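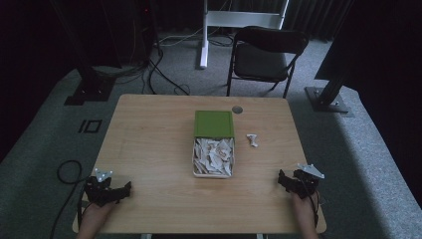

Do You Need the Paper in the Box?

Every fall the same question comes in from readers, usually after a move or a round of birthdays: what do you do with the crumpled paper that fills a gift box once the gift is out of it? I have been putting off an answer, mainly because I don't trust most of the answers already going around.

The usual advice is to keep it. Fold the box flat if it folds, put the scraps in a bag, and you'll have free filler next time. I did this for years. By last March I had a closet shelf in the Naltport apartment given over to bags of old white paper and lidded boxes that were too nice to throw out, and I was still buying new filler at the register, since what I'd saved was always the wrong size or had somebody's receipt in it.

So I'm skeptical of saving. I'm also skeptical of the other camp, the people who sell you a system. Kyriakidis, the storage shop on the hill, has a line of nesting trays with dividers that are meant to hold "reusable packing materials." The smallest set is $32. That's a lot to spend on housing something you were going to put in the recycling, and you still have to find room for the trays. The Tuvari catalog has a similar thing in fabric. It sags.

What I do now is dull and takes five minutes. Put the box on a clear table with decent light, open it all the way, and get the lid well out of your way before you start. Then take the paper out by hand. Don't tip the box over. I know tipping is faster, and every tidying video does it, but small parts hide in crumpled paper better than they do anywhere else in the house. The spare foot for a lamp, the little plastic clip that holds a shade on, an earring back: all of them are white or clear and all of them look like a twist of paper until you pinch them. Anything you're not sure about goes on the table to one side, by itself, and you decide about it when the box is empty.

If your table has a cable hole in it, check that the cover is on. I lost a shelf pin down one of those and had to take apart a power strip bundle to get it back.

Now the paper. Plain, soft and mostly whole pieces can be smoothed out and kept, if you really do wrap things. Ask yourself when you last did. Torn pieces have no second life as wrapping, whatever the blogs say, and the smaller they are the more time you'll spend picking them off the rug. Printed pieces I don't keep at all. I've read that faint ink never rubs off on anything, and I have a cream-colored sweater that suggests otherwise.

Shredding your own filler from office paper gets recommended too. I tried it with one of the Dronar hand shredders that were on sale at the hardware store. It made narrow strips that packed down to nothing, and the present sat at the bottom of the box looking as if it had fallen there. Hand-crumpled scraps hold their height better. They also look like trash to some recipients, so know your audience.

As for the box, I allow myself one shelf. A shallow box with a lid that comes open easily is useful for pens, chargers, sewing things, or mail waiting to be dealt with. A deep one mostly becomes a place to lose things. When the shelf is full, a new box means an old one goes out, including the pretty ones. I had a box with a ribbon hinge that I moved through two apartments without ever putting anything in it.

A reader wrote to say she had cut her paper waste by 200 bags a year using a sorting method she found online. I'd like to see the bags. Most households I know open maybe a dozen filled boxes in a good year, and the whole lot would fit in one grocery sack. It's a small problem, and I'd be suspicious of anybody who wants to make it a weekend project.

Check your town's rules before you recycle scraps. Ours wants small pieces held together in a closed paper bag, and it will leave loose ones on the curb. Tissue is accepted in some places and refused in others, and the leaflet we got doesn't mention it either way. I've asked twice.

Next issue: label makers, and whether anybody reads the labels.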